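News > Wildlife > Species Recovery

Marsh frog release moves to Stoder

July | Barnia Wetlands Trust 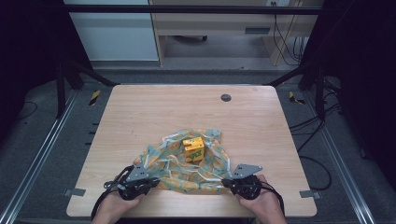 The Trust will release 103 captive-reared marsh frogs at Stoder this summer, following the loss of breeding pools at Antal. Fencing of the new site is complete. Visitors are asked to keep dogs on leads within 30 metres of the water and to use the Gralero gate until the end of the season. Monitoring will continue for eight years, and results will appear in the annual report.

Last updated: July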